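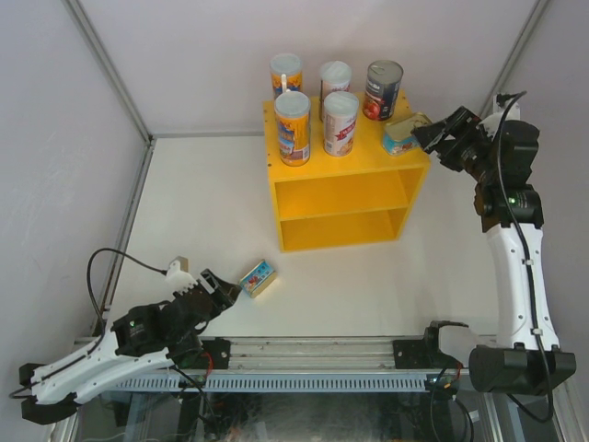 Chapter 4
Choosing a Two-Arm Bench Kit

4.1 What is being bought

A two-arm bench kit is sold as a single item, but the buyer receives several separate products: the arms, the grippers, the mounting hardware, the cabling and the control software. Each has its own service life and its own supplier. A quotation that gives one price for the whole should be broken down before it is compared with any other.

This chapter uses the Cunico bench kit as its running case. It is supplied with 2 arms and a software license for 2 workstations. The questions raised apply equally to the Mukorora kit, which is covered in Section 4.5.

4.2 The shelf task

Kits of this class are often judged on shelf work. Cans, tins and canisters are moved between a work surface and a shelf, and the result of each attempt is recorded. The task looks simple. It exposes three weaknesses that a data sheet will not show.

First, package shape. A round canister offers a gripper much the same profile from every side. A flat tin with rounded corners does not, and the approach angle has to be set with care, above all when the tin is lying on its side.

Second, shared space. When one arm works at the top of a shelf and the other near its base, the two paths must be planned together.

Third, cable routing. A cable that runs over the outside of a link needs slack at the wrist and clips along the link. Too little slack limits rotation; too much will catch on the goods.

4.3 Acceptance testing

Babaei and Rácz recommend a run of 200 attempts before payment is released, with no change of settings during the run. Failures are logged by type: missed grasp, dropped item, wrong placement, or stop on fault. A retry counts as a new attempt. Ansari prefers a shorter run repeated after the arms have been unbolted and remounted, on the grounds that mounting error is the more common complaint in service records.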